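Oct 28, 2019
By I-seul Kong

Good news from the planning side! The new Grorelov scheduler is finally running both arms from one shared timeline, and I've been grinning about it all week. The old Voster code planned each arm alone and then checked for collisions, so one arm often sat waiting while the other finished. Now both paths come out of a single search, and the median planning time is down to 60 milliseconds. We ran 444 planned handoffs in simulation before touching hardware, and only six came back with no valid path. 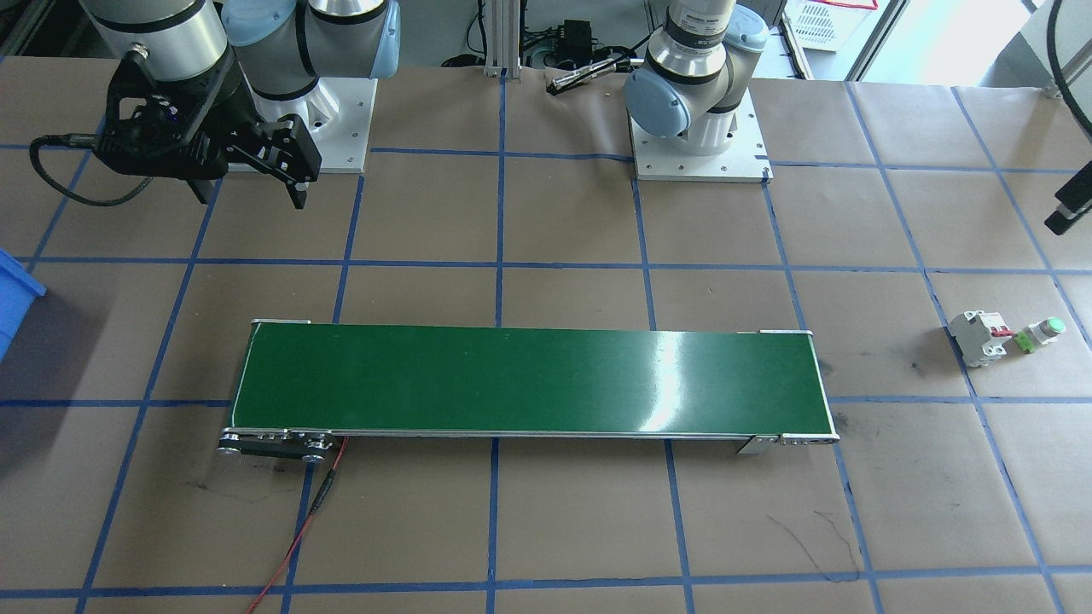
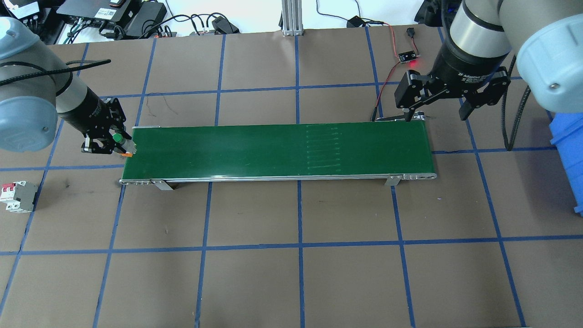 Seto, our grasp planner, gets the next round of work. It still treats every pickup as if the part were lying alone on a flat surface -- fine for a breaker on the table, much less fine when the green belt is carrying parts between the arms. I want it to read belt speed straight from the scheduler and pick its own grasp time. The branch is up for review, all 3253 lines of it (sorry!), and I'd love comments on the timing code first.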